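Home | Columns | Reviews | Reading Groups | Archive | Contact

Access Copies Should Not Arrive Second

Filed under: Books & Justice, Disability, Opinion

Daldale's public library bought the Ruiz-Ortega memoir for its September reading group. Print copies were on the shelf on a Monday. The accessible file came after the group had met. Two members who read by screen reader joined a discussion of a book they had not been able to open.

The library's position is that it ordered both formats on the same day. I accept that. The fault lies in the contract, which sets a delivery date for print and leaves the other format to "reasonable efforts." A term like that cannot be enforced by a branch librarian with a budget to close.

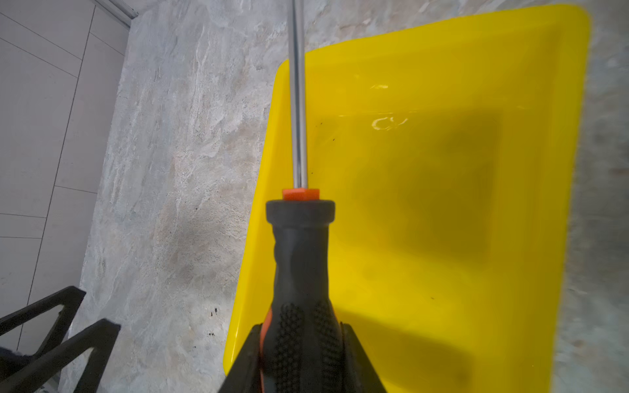 A better clause would tie payment to the later of the two deliveries. The vendor would then carry the cost of delay, and readers would stop carrying it. Lurnness already buys this way for its school libraries. Its contract runs to 72 pages, and the relevant part is one sentence.

The usual objection is price. Small presses say they lack staff to prepare tagged files. Some do, and a shared conversion fund would help them – but the memoir's publisher had a clean digital master before it printed anything. Tagging headings and describing 70 photographs is editorial work. It belongs in the production schedule next to the index.

Until the clause changes, reading groups can set their dates by the last format to arrive. Puden's group does this now. It reads fewer new titles, and everyone at the table has read them.

Comments

Juniper Greenberg: I use a screen reader and gave up on my local group over this. Please send this to the county purchasing office.

Desmond Pettigrew: Agree on the clause. I doubt the small vendors would sign it without the fund in place first.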